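About the Wustthorpe Robotics Club

We are a school club for pupils who want to make robots do useful things. The club belongs to Wustthorpe School, but pupils from the neighbouring schools are also welcome if their parents can bring them. We meet on Friday after the last lesson, in the old drawing room on the upper floor.

The club was started by Žydrūnas Venckus, our teacher of physics, with 3 pupils and a box of motors. Today we have 18 members. Mārtiņš Jankauskaitė joined him later and is responsible for programming. Both of them learned robotics mostly by doing it, and they teach in the same manner.

What we do

In the first year, members build small wheeled robots and learn how to read a sensor. In the second year they may choose a project. The largest project at this moment is called Samonte. Its aim is that a robot arm can pick up a kitchen object which it was asked for and put it in the correct place.

For Samonte we work with a white arm over a white table. The pupils lay out a task, for example to bring the strawberry to the plate, and then they guide or program the arm and write down the result in the project notebook. The notebook has now 1084 attempts in it. We write the bad attempts also, and we read them together before we change anything in the program. 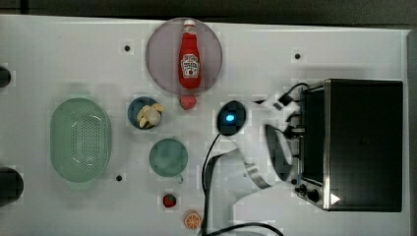
What we have learned until now

Small round things are difficult. A strawberry rolls away when the finger touches it from the side, so the approach from the top is better. The ketchup bottle was easier than we expected. The colander is still a discussion in the group, as one half wants to take it by the rim and the other half wants to push it.

Candier competition

Each spring we take a team to the Candier competition, which is held in Pillholm. Last time our team received 93 points and came home very tired and quite satisfied. The team is chosen in October.

How to join

Come on a Friday and look at what we do. You do not need to know programming, but please bring a notebook. Parents can write to Mr Venckus through the school office.

Page last updated: October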